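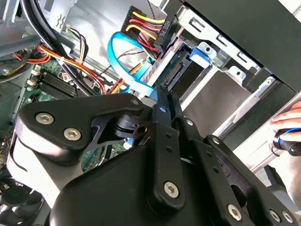

Kerttu Niskanen 在上一篇下面留言说，规程里写“人手进入机箱时机械臂应停止”等于没写，停止有好几种，动力还在不在、夹爪还夹不夹、谁有权让它重新动，这些不写清楚，现场每个人会按自己的理解办。她还问，线缆由人拔还是由夹爪拔，有没有成文的依据，还是看当天谁在班上。

两个问题都问到了点上。上一篇是草稿，很多地方用词含糊。这一篇把 Levavby 拆解工位现行的作业规程按条写出来，附上每条的来由和还没解决的部分。适用对象是台式机立式机箱侧板打开后的硬盘、内存和线束拆除，不含电源内部，不含显示器，不含笔记本。版本日期 2023年8月17日，之前的草稿作废。

## 一、术语先统一

争论多半出在词上，所以规程第一节只定义词。

**停止**：分三种，分别写，不许单独使用“停止”两个字。

- 保持停：机械臂位置受控，驱动带电，夹爪保持当前夹持力。
- 撤力停：机械臂位置受控，夹爪卸力，指尖不主动张开。
- 断驱停：驱动断电，抱闸动作，恢复必须到控制柜上手动复位。

**舱内**：以机箱侧面开口平面为界，任何一部分越过这个平面就算舱内。夹爪指尖越过算，手指越过算，螺丝刀头越过也算。草稿里写的是“靠近主板”，没法判定，删掉了。

**共舱**：人手（含手持工具）与夹爪同时在舱内。共舱是一个需要主动进入、主动退出的状态，控制程序里有对应的标志位，工位灯为黄色。

**交接**：同一个零件的受力从一方转到另一方。人托着、夹爪夹住、人松手，是一次交接；反过来也是一次。

**线缆**：包括电源线束、数据线、风扇线、前面板排线。扎带固定在一起的按一束处理，扎带剪断以后按单根处理。

Brerkatis 控制程序界面上的按钮文字已经照这套词改过，原来的“暂停”按钮拆成了“保持停”和“撤力停”两个。断驱停只走硬件回路，界面上不设按钮。

## 二、开工前的条件

以下各项全部满足才允许夹爪进入舱内。

1. 外部电源线已拔除，插头放在操作者视线内。
2. 拔除后静置 300 秒。静置期间可以开侧板、拍照登记，不许碰板卡。
3. 主板上的纽扣电池不要求先取，但登记表要写明在位与否。
4. 机箱固定在 Fedach 夹具上，用手推机箱角部，夹具不松动、机箱不滑移。
5. 侧板已完全移开。带铰链的侧板打开到极限位置并锁住，锁不住的拆下来。
6. 操作者和监护者 2 人在位。一人操作，一人监护，监护者手上不拿零件。
7. 急停按钮试过一次，由监护者按。

第2项有人嫌长。静置时间是按工位收到过的最旧的那批电源定的，新机器确实用不了这么久，可是要求操作者逐台判断电源年代，出错的概率比浪费的时间更值得担心。统一一个数，照做。

第4项的“用手推”听起来不像规程语言。原来写的是夹紧力矩，机箱钢板厚薄不一，同样的力矩，有的压出凹痕，有的还能晃。现在改成检验结果，力矩只作参考值贴在夹具上。

第6项是 Kerttu Niskanen 去年 11月提的。当时的做法是一个人兼操作和监护，急停在右手边。双手都伸进机箱的时候，急停在哪边都够不着。

## 三、舱内运动参数

| 项目 | 舱外 | 舱内，无人手 | 共舱 |
|---|---|---|---|
| 末端速度上限 | 按单元默认 | 单元设定的低速档 | 20 毫米/秒 |
| 接触力触发值 | 按单元默认 | 单元设定的低力档 | 5 N |
| 触发后动作 | 断驱停 | 保持停 | 撤力停 |
| 夹爪姿态变化 | 允许 | 允许，需预演 | 不允许 |
| 自动恢复 | 不允许 | 不允许 | 不允许 |

几点说明。

共舱时速度和力两个值同时生效，任何一个超出都触发。低速档和低力档的具体值写在单元参数表里，每个工位的机械臂不一样，不适合在通用规程里给数。

参数表不能代替风险评估。ISO/TS 15066 里按身体部位列出的限值，前提是对接触情形做过分析，包括接触面形状。机箱内部情况比较麻烦：手背一侧可能是冲压钢板的边，另一侧是夹爪连杆，夹住和碰到要分开评估，而舱内几乎所有的接触都有可能发展成夹住。我们取的触发值低，原因就在这里，但取得低不等于评估可以省。别的工位要用这张表，请自己重新做评估，不要抄数。

“夹爪姿态变化不允许”指共舱时腕部不许转。平移的扫掠范围操作者看一眼就能估出来，转动的扫掠范围估不准，尤其是连杆式夹爪，指尖不动的时候，外侧连杆的肘部仍然可能移动很大距离。夹爪开合也会带动外侧连杆外张，所以共舱时夹爪的开合行程也要限制，限制值以当次取件所需的开口为准，由操作者在进入共舱之前设定。

触发后为什么在共舱时用撤力停，不用断驱停：断驱以后抱闸动作，机械臂锁死在当前位置，如果这时手指正被压在夹爪和硬盘架之间，锁死对人不利。撤力停以后指尖卸力，操作者可以用另一只手推开。前提是夹爪在卸力状态下确实可以反推，这一条列入每周检查，推不动的夹爪不许用于共舱。急停按钮仍然是断驱停，硬件回路没有改，也不打算改。由此带来的问题是：手被夹住时，监护者的第一反应会是拍急停，而那样做夹爪会锁住。处理办法是夹具旁边常备手动释放抱闸的工具，监护者每次上岗前演练。这个办法我不满意，见后面遗留问题。

## 四、分工：什么归人，什么归夹爪

Kerttu Niskanen 的第二个问题。成文依据现在有了，原则如下。

**柔性件归人，刚性件归夹爪。** 线缆一律由人处理，包括拔插头、剪扎带、理线。硬盘、光驱、托架这类刚性件由夹爪取，人负责解锁和松螺丝。

**带锁扣的连接器归人。** SATA 数据线接头有带金属弹片的，也有不带的，外观在舱内往往看不全。夹爪沿轴线硬拉，带弹片的那种会连硬盘上的塑料座一起拉裂。拉裂的硬盘对回收来说损失不大，对要做数据核验的批次，就得转到单独流程，费时得多。

**带标记的插头，拔之前登记。** 电源线束的插头上常印有用途编号，照片里硬盘位后面那个黑色插头壳体上就有一张小白标，印着 HDD P6，方向是侧着的。这类标记对拆解本身没有用处，对判断线束能否整条复用有用。登记由监护者口头报、操作者确认，写进表里的“线束标记”一栏，没有标记就写“无”，不许空着。

**塑料释放片归人。** 硬盘架上的蓝色塑料片，不同机型有的往外掰，有的往里压，有的只是导轨的一部分，掰错方向就断。断片掉进主板区域，后面要花时间找。释放片由人操作，夹爪此时保持停，指尖距离硬盘本体留出人手能通过的空间。

**内存条归人。** 内存插槽两端卡扣的状态夹爪看不清，这一条在视觉部分改进之前不放开。

**螺丝归人。** 手持工具进舱，刀杆算人手的一部分。工具落下是舱内最常见的意外，规程要求共舱时工具的轴线不指向夹爪连杆的间隙。工具头掉进连杆间隙以后，夹爪一旦合拢，损坏的是夹爪，飞出来的是工具。

这样分下来，夹爪做的事情不多：进舱、夹住、沿导轨方向拉出、放到料盘。Van Dijk 那边来看过的人说，照这个分法自动化程度太低，不值得投一台机械臂。这个意见我记录了，不反驳。规程管的是怎么做才不伤人、不伤件，值不值得投是另外一张表上的事。等线缆识别稳定了，分工可以改，改的时候走第八节的变更程序。

## 五、线缆的处理顺序

单列一节，返工记录里线缆问题占的篇幅最长。

机箱内的线缆有三个麻烦：颜色不可靠，走向不可靠，受力不可靠。

颜色方面，电源线束里的黄、红、橙、黑有惯例可循，但惯例只在标准电源上成立，厂商定制的电源可以不遵守。规程禁止凭颜色判断是否带电，也禁止凭颜色判断可否剪断。浅蓝色的一根通常是数据线，“通常”不够，要顺到两端看插头。

走向方面，线常常从夹爪要去的位置前面或后面绕过。取硬盘之前，数据线如果在硬盘架开口前面形成一个大弯，夹爪拉出硬盘时就会把它带上。带上以后力传感器读到的数值上升得很慢，像是导轨摩擦，等到触发时，主板那一端的插座已经受力了。所以要求先清线，再取件：

1. 操作者指认与目标件相连的全部线缆，逐根顺到末端，口头报出。
2. 监护者复述。复述不一致，重新指认。
3. 拔除目标件一端的插头。主板一端不拔，除非该线整根回收。
4. 拔下的线头压到舱外，或者用夹子固定在机箱边框上，不许自然垂在舱内。
5. 未与目标件相连、但经过夹爪扫掠范围的线束，拨开并固定。扎带捆着、拨不动的，先剪扎带。
6. 操作者手退出舱外，夹爪空走一次取件路径的前半段，监护者看有无挂线。
7. 空走无挂线，才允许夹取。

第6步是后加的，最费时间，也最有效。空走时夹爪张开，速度用低速档，任何一根线被推动超过自身粗细就算挂线，退回第5步。

受力方面，老机器的线材外皮发硬，弯一下会弹回来。夹子固定以后等一下再看，别刚夹上就走。规程写的是“固定后确认线缆不再移动”，没有给秒数，给了反而有人数完就走。

剪扎带用斜口钳，剪口朝外，不朝主板。剪下来的扎带头当场收走。小白扎带头掉在主板上倒是容易看见，黑色的难找，照样要找到。

## 六、进入和退出共舱

这是规程里最死板的部分，不接受“熟练以后可以简化”。

**进入：**

1. 夹爪在舱内已处于保持停。
2. 操作者报“请求共舱”。
3. 监护者看屏幕，确认速度、力、姿态锁三项已切换，报“共舱有效”。
4. 工位灯变黄。
5. 手进舱，从夹爪的侧面进入，不从夹爪正前方进入，也不从夹爪与机箱壁之间进入。

**共舱期间：**

- 夹爪的每一个动作由操作者口令触发，一个口令一个动作，动作完成自动回到保持停。
- 操作者的手与夹爪连杆肘部不处在同一侧的狭缝里。做不到的，退出共舱，换夹爪进入角度重来。
- 监护者的视线不离开舱内。监护者要看屏幕，先报“看屏”，操作者停手。
- 不交谈与本次动作无关的内容。

**退出：**

1. 手和工具全部退到舱外，工具放回托盘固定位置。
2. 操作者双手举到夹具横梁以上，报“退出”。
3. 监护者目视确认舱内没有手、没有工具，解除共舱。
4. 工位灯变绿。灯变绿之前夹爪不动。

“双手举到横梁以上”这个动作被嘲笑过很多次。保留。口头报“退出”而左手还扶着机箱边的情况，记录里有。

## 七、夹爪本体的检查

每班开工前由操作者做，做完签字。

- 连杆上的内六角螺丝逐个看。螺丝头和连杆之间画有漆线，漆线错位即为松动，停用，由维护人员按力矩复紧后重画。只用手拧一下不算检查。
- 连杆销轴处无异响，空载开合顺畅。
- 指尖垫无缺损、无油。黏了导热硅脂的用无纺布擦，擦完的布不放回桌面。
- 指节外表面无毛刺。磕在钢板边上会起毛刺，摸得出来，戴手套摸。
- 夹爪下方和腕部的线缆不下垂，不进入机箱开口。

每周检查另加两项：撤力状态下的反推测试，力触发值的标定核对。标定用砝码，不用手压。标定读数记原始数值，不写“合格”。只写“合格”的记录看不出漂移，而漂移正是要查的东西。

关于黑色。夹爪是哑光黑，机箱内侧、风扇、插座、侧板也常是黑的，腕部相机看过去，连杆边缘和背景混在一起，人眼从侧面看也差不多。Sebastian Cârstea 提议在连杆肘部贴反光条，试贴过，反光条在工位灯下会在硬盘金属表面形成亮斑，影响视觉定位。改贴哑光黄色胶带，定位没有受影响，但胶带边缘会卷，卷起来会挂线。目前两种都没有写进规程，写的是“操作者进舱前须说出连杆肘部当前位置”，算是用程序补硬件的缺口，补得不好。

## 八、记录与变更

登记表每台一张，字段固定：机箱编号、外接电源拔除时刻、静置结束时刻、线束标记、共舱次数、触发次数、触发原因、操作者、监护者。

触发原因不许写“误触发”。写看到了什么：挂线、碰托架、碰手、工具接触、原因未见。最后一项允许写，写了不追究。不允许写“未见”的话，大家就会编一个。

有触发的记录，当班结束前由另一班的人看一遍。碰手的记录，不论有没有受伤，当天停用共舱，查完再开。

规程变更由提出人写明改哪一条、原来的理由是什么、现在理由为什么不成立。只写“影响效率”的不受理。原条文的理由没有记录的，先补理由再谈改。草稿里有几条就是补不出理由，已经删掉，比如“夹爪进舱前鸣笛”，没有人记得为什么要鸣，而鸣笛的那一声又和静置结束的提示音一样。

控制程序升级算变更。Brerkatis 升级之后，共舱标志位、姿态锁、单口令单动作三项重新验证，验证时舱内放废机箱，不放手。

## 九、与标准的关系

有人问这份东西符合哪个标准。它是作业规程，不构成符合性声明。单元层面的评估按 ISO 12100 的思路做，先看能不能从设计上消除，再看防护措施，最后才轮到使用信息。作业规程属于最后那一层，也是最弱的一层。上面写了这么多口令和手势，从这个角度看不是什么好事，说明前两层还有没做到的地方。能改成夹具、改成硬件联锁的，改完就该把对应的条文删掉。

另外，夹爪和工件都算在评估范围里。机械臂本体标着协作型，装上夹爪、夹着一块带直角边的硬盘、伸进一个钢板壳子里，整体还是不是适合协作，要重新看。采购时这一点经常被跳过。

## 十、遗留问题

1. 急停导致夹爪锁住的问题。可行的方向是急停后夹爪单独卸力，抱闸照旧。需要夹爪侧独立供电，改动涉及安全回路，要重新评估，没排上。
2. 共舱标志位目前由监护者在屏幕上确认，没有独立的在位检测。机箱开口处装光幕试过，侧板支架和下垂的线会误挡。
3. 线缆扫掠范围靠人眼判断，没有量化。
4. 左手持工具的操作者，进舱方向与第六节的默认布置相反，夹具要镜像安装。镜像安装的夹具目前没有，暂时的安排是左手操作者只做监护。这个安排不合理，已经提了两次。
5. 硬盘位朝向主板、侧板方向不规则的小机箱，夹爪进入后几乎不剩下手的空间，一律不做共舱，改全人工。判定标准还没有写成文字，现在由当班操作者决定。

Kerttu Niskanen 留言里还提到夹持力的问题，保持停时夹爪一直夹着硬盘，时间长了指尖垫会不会蠕变。没有测过。下周拿报废盘挂着试，数据出来补在评论区。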